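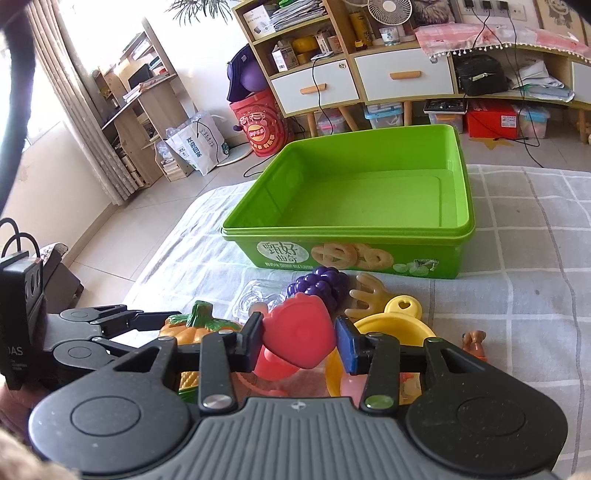 Skera is a set of short manipulation recordings made in ordinary homes with a hand-held gripper, together with the code we used to test one question: does a policy trained on cluttered surfaces learn where to close its fingers, or does it mostly learn where the container is? The task is always to pick up a small item near an open box and put it in the box. In the Trerkwood part of the data the box is a bright green cookie container, and the items are things like a red plastic strawberry, a bunch of toy grapes and an orange pumpkin, spread on a plaid cover with very little space between them. The camera rides on the gripper, so the fingers are in view in every episode and the background moves a lot.

What is in the release

Each episode has color video, gripper pose, finger opening and a one-line text instruction. Episodes are split by home, so no home appears in both training and test. Trerkwood is held out completely. There are 77 object types in the index file. Some are near duplicates (two toy hands, for example, share one label), and we left them that way.

Method

We trained the same policy twice. The baseline gets the full view. The second version, which we call near-view, gets the full view plus a crop fixed to the space between the fingertips. The crop does not move with the object. It is set once per gripper from the finger geometry and never tuned per home. Everything else is identical: same encoder, same action chunk length, same number of training steps.

An episode was scored as a success if the item ended up in the box and nothing else had been knocked off the surface. Scoring was done by hand from the video. Disagreements went to a second pass.

Result

We ran 40 trials per version on the held-out home. Near-view failed 9 times. The baseline failed more often, and most of its extra failures came at the moment of closing, with the fingers a little too far forward. Reaching and placing looked about the same in both versions. Per-trial notes are in results/trials.csv.

Clear objects are the weak spot for both. A see-through contact lens case takes on the look of whatever is behind it, and against a pale tablecloth the edges are hard to find. If you only have time to look at one group of failures, look at those.

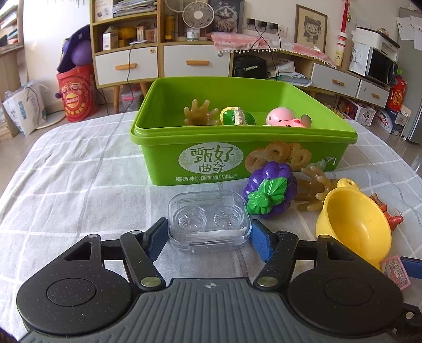
Known limits

All recordings use one gripper design with blue finger pads. We have not tested other pads.
The instruction text was written by one person and is repetitive.
Depth is not included.
Pose drifts in long episodes. Use the drift flag in the metadata to drop them.

Running the code

Install the requirements, set DATA_ROOT, then run train.py with --view full or --view near. Training fits on 2 GPUs. Evaluation on recorded episodes only needs one. The El Khatib loader is included for people with older copies of the data; new users should ignore it.

Contact

Kenza Morsy maintains the data and the code at Trutia. Please report wrong labels with the episode number.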